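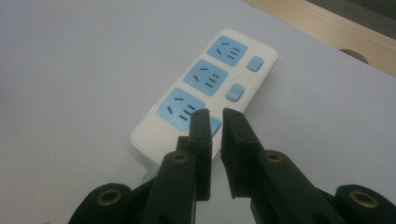 Last updated: Friday, May 5, 2023

So we finally moved into the apartment in Larness, and I promised a few of you I'd write down how it went, so get comfy, this will take a few posts!

The building went up sometime before people owned much that plugged in. Our front room has one outlet, behind the radiator, and the bedroom has one by the door. I spent most of the first evening deciding who got power, the lamp or the kettle. (The kettle won, and I had my tea in the dark.)

Rent first, because you all asked. We pay 1600 a month, and we got the place through Pultano, who were slow to answer in April but very kind once I had them on the phone. The heating bill for the first month was 218 and I had to sit down for a minute.

Now the good part – the bakery! Lazarević is right on the corner and opens before I'm up, and the whole stairwell smells of bread. I've been going down in my slippers. They do a cheese pie on weekends that is gone by ten, so don't be polite about the line.

The bus to Prakitz is the 178 and it comes every 30 minutes, or it's supposed to. Bring a book. I've read more at that stop than I did all winter.

Still to do: curtains, a shelf for the hallway, and the bathroom door, which only closes if you lift it a little. If anyone has a spare drill I could borrow for an afternoon, I'll pay you in cheese pie.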